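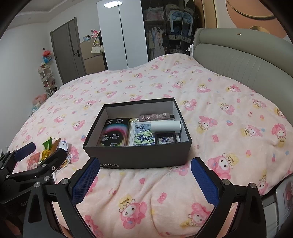 Small Boxes, Sent With Love

May 2026

Dorothy Haslam and I have been mailing each other boxes for years now, ever since she moved out to Goodwin and I stayed put in Trodden with my sewing and my bad knee. It began with a birthday and a jar of buttons, and somewhere along the way it turned into the thing I look forward to most between one season and the next. We never send anything grand. The rule, if we have one, is that it should fit in a box you already had in the closet, and that the person opening it should have to dig a little.

My niece Kelly Pilkington has been after me to put the boxes up on a page of their own, so the cousins can see them too and maybe start a few. I finally gave in, and I'm glad I did! If you have one you'd like added, write to me and I'll find room for it.

The Daphne box
Dark gray outside, white inside, with the name in white letters along the front. I do love a shoe brand's box for packing, they're sturdy and the shape is forgiving, and the white inside makes everything look like a present before you've wrapped a thing.

What went in
A dusty-pink folding umbrella along the back — a compact umbrella is the best filler in the world, it's useful and it holds a whole row in place. The black package with the rainbow glow on it says "Smart Devil," which made me laugh out loud, and it got to stand up on the left where the name shows. Beside it there's something flat in white and blue with great big hand-drawn Chinese characters, and I could look at that lettering all afternoon.

The blanket
Pale pink fleece with bunny-ish little characters in hoods and tiny yellow crowns, hearts and flowers and dots all over, and "Sweet" written in loopy script. A bed is a far better place to pack than a kitchen table, in my opinion. You can spread out, and nothing rolls very far.

The snack pile
Green, yellow and orange packets, off to the left. Comfort Mensah always tells me to leave the snacks until the very end and tuck them into the gaps, and I've come around to her way of doing it.

More boxes to come in June, once Dorothy has found her good scissors.

Ingeborg Ostermann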